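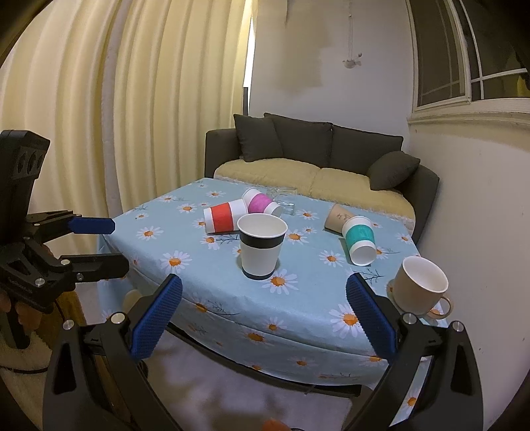 Print | E-mail

Sunday, June 11, 2023

Equipment list for the second half of the year. Went through what we have and what we need before the order goes in.

Finger pads: Nomero wants 128 for a box of 25. Bomano is 101 for the same count but ships from overseas, and the February order sat in customs. Going with Nomero unless Bomano can give a firm date. Blue, same grid as now, so old and new footage match.

Hand-held grippers: 2 more from Saliba. Ask for a spare set of finger screws with each one — we keep borrowing from the other units.

Cups: more paper ones with sleeves, mixed colors. Cheap, get them locally. Another mug and coaster too.

Banness arm: hold. Quote is only good with the service plan and we haven't budgeted for that. Ask again after the pads are paid for.

To do: get Saliba lead time in writing.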